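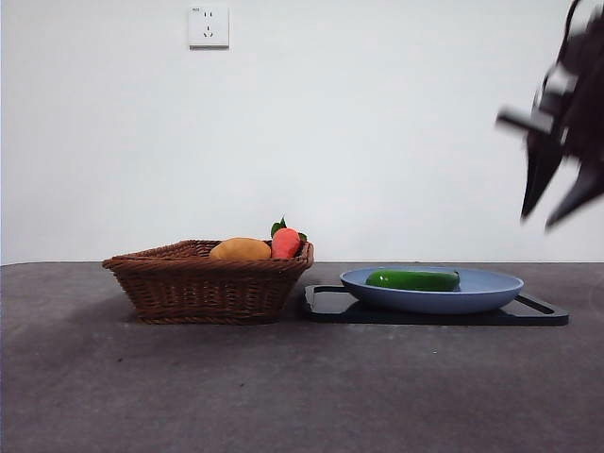

Ticket 264: Arm stops between picks on table clearing task

Category: Support > Home Tasks > Pick and Place
Status: Open, waiting on customer
Opened by: Kyriaki Giannakopoulos, Hevden
Assigned to: Levport support
Software: Kuvel task runner, April release

Problem as reported

We are testing whether the arm can put away food after a meal. For now it's toy vegetables, a blue plate on a black tray, and a wicker basket. The job is to take whatever is on the plate and put it in the basket. The carrot goes in fine. The cucumber is the one we have trouble with. The arm lifts away from the table, swings up, and then sits there with the fingers closed until the runner times out. No error on the screen, only "task incomplete."

We ran it 10 times on Friday. It finished 6 of them. In 3 runs it stopped up in the air without going for the cucumber. In the last one it got the cucumber and dropped it on the tray.

My manager wants to know if this can go in a customer's kitchen this year. I need something to tell him.

Reply 1 - Levport support

Thanks for the clear report. Please check the following and write back with what you find.

1. Open the run log for one of the stopped runs and look for the last line that starts with "target."
2. Check that the fixed camera has not been bumped. Run the camera check from the Kuvel menu.
3. Save the wrist camera view from the moment the arm stops.
4. Tell us the home position you are using.

Reply 2 - Kyriaki Giannakopoulos

Camera check passed. Last target line says "target lost, searching" and then nothing for the rest of the run. Home position is the one that came with the setup, we never changed it.

I pulled the wrist view. At the stop the arm is facing the wall over the back of the table. All it has to look at is wall and two outlets.

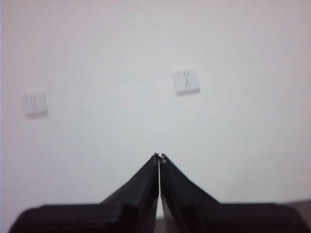
So I don't see how it could find a cucumber from there. The fixed camera still has the plate in view the whole time, and a person would just look down. Is the runner not using both cameras?

Reply 3 - Levport support

It uses both, but in the April release the search step trusts the wrist camera first. If the wrist camera loses the target, the arm goes to the home position and waits for the wrist camera to find it again. With your home position that will not happen.

Please try this:

- Set a new home position with the wrist tilted down toward the tray. Save it as home_low.
- In the task file, change search_source from wrist to fixed.
- Leave the grip force where it is for now. One drop is not enough to go on.
- Run the same 10 again with the plate and basket where they were.

Reply 4 - Kyriaki Giannakopoulos

Did all of that. No more stops facing the wall. It goes for the cucumber every time now, but it is slow - it hovers over the plate before it goes down, and I could have cleared the table by hand and wiped it too. It dropped the cucumber again, same as before, while lifting it over the rim of the plate.

I told my manager it can clear one plate on a table we set up for it. I would not leave it alone with real dishes or anything wet. He asked about the Athanasiadis apartment trial and I said wait.

Reply 5 - Levport support

Good, the search fault is confirmed and we have passed it to the Kuvel developers. The hover is a separate setting (approach_pause). Lower it one step at a time and watch the first run after each change with your hand on the stop button.

For the drop, please send the grip log from that run. We will keep this ticket open until we have it.

Contact Levport Support | © Levport | Back to top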